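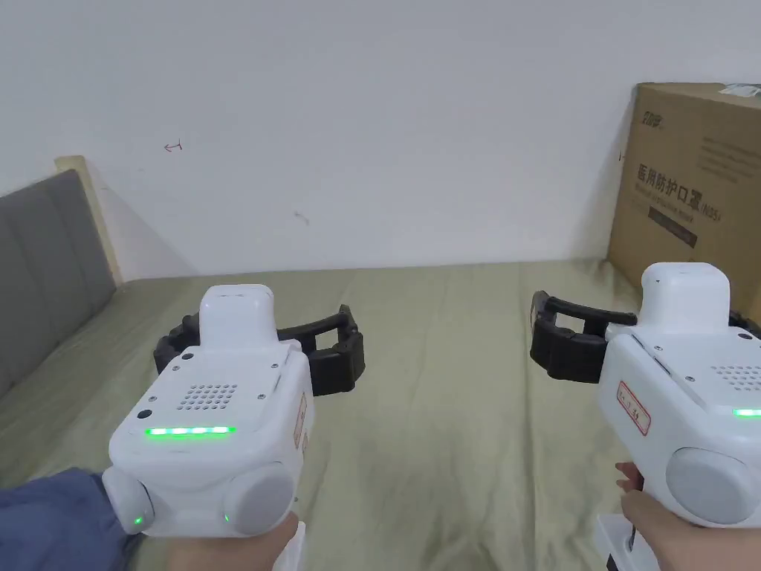

Can a machine make the bed yet?

My aunt Blažena Kubíček cleaned rooms in a guest house in Tisamville for 15 years, and when I was a student I helped her there for one summer. So when people ask me which chore the robots will take first, I always think about beds. They usually expect me to say hoovering, but that one is already taken, more or less, and I find it a bit boring to write about.

I was thinking about it again this week because Zuzana Kolář sent me a long message. She has read my old post about dishwashers (the one from September, which many of you disagreed with) and she asks why I was so pessimistic about cloth. She has a bad shoulder and would gladly pay for something that pulls a fitted sheet over the far corner of a mattress. I promised her a proper reply, and it became too long for a message.

First, what is a bed for a machine? A plate is easy to explain. It has one shape, and it keeps this shape when you lift it. A sheet has a different shape every time you touch it. If you pull one corner, a wrinkle appears somewhere else, and then you must decide if this wrinkle matters. My aunt decided this without looking. She put her palm in the middle, made one long move towards the wall, and the creases went away over the side. I tried to copy her for two months and I made only new creases.

The second thing is that a bed usually stands by a wall. In the shops and in the brochures it stands in the middle of a large room and you can walk around it. In my flat one side is against the wall and I make that side on my knees, with one arm stretched out and my face in the pillow. Any machine with wheels will have the same problem as me, and it has no knees. It needs a long reach, and with a long reach the hand at the end becomes weak or shaky. Jouko Oksanen, who was my colleague at Jilamo and who knows motors much better than I do, explained it to me with a broom. Hold it at the end and try to touch a coin on the floor with the other end. Then try it with a brick tied to it.

Then there are fingers. Most of the grippers I have read about or tried have two fingers, and for a box or a bottle this is enough. For a sheet it is sometimes enough. Two hands with two fingers each can hold two corners and shake, and I believe this will be the first part of the work that is solved well. The difficult part is to find the corner. On a sheet which is lying flat on the mattress, the edge is thin and is often tucked under, and you have to push a finger below it without taking the mattress cover also. I do it by feeling. When I wore thick winter gloves to try it (my neighbours already think I am strange), I needed three attempts for one corner.

I must say something good as well, because Zuzana says I only complain. Folding has become much better. Some years ago I watched a demonstration in Eringate where a machine folded one towel, and we had time to drink a coffee and talk about the football. The ones I see now do a towel in a time that is slow but not embarrassing, and if they drop it they try again. That they try again is for me the big change. The old machine in Eringate dropped the towel once and continued to fold the air, very carefully, until a young man switched it off.

Also on the shop floor the situation is different from the home. Anju Agarwal works for a laundry which serves hotels, and she told me they have had machines for spreading and ironing sheets since before she started. They wash some 400 sheets in a morning. But a person still gives the corners to the clamps! The machine does the long flat part, and the person does the small part at the beginning, where you must take a sheet out of a heap and find where it starts. I asked her if they will buy a robot for this. She said they had an offer and that they are waiting.

So, Zuzana, my answer. If you mean a machine which smooths a sheet that is already on the bed, I think you could see this in a few years, in a hotel first. If you mean the fitted sheet, with elastic, on the corner by the wall, I would not wait for it with a bad shoulder. Buy a flat sheet, one size too big, and don't tuck it in on the wall side. My aunt would not approve, but she is retired and she does not visit before noon.

One more remark about price, as somebody will ask. I don't know the price. Nothing I saw was for sale to a normal person, and the firm Mandagi, to which I wrote in spring, answered only that they will put me on their list. I am still on the list.

The next post will be about duvet covers, if I have the courage. If you have a method where you don't need to climb inside, please write it in the comments, and write also how tall you are, as I suspect this is important.

Anežka Vaněk
June 2024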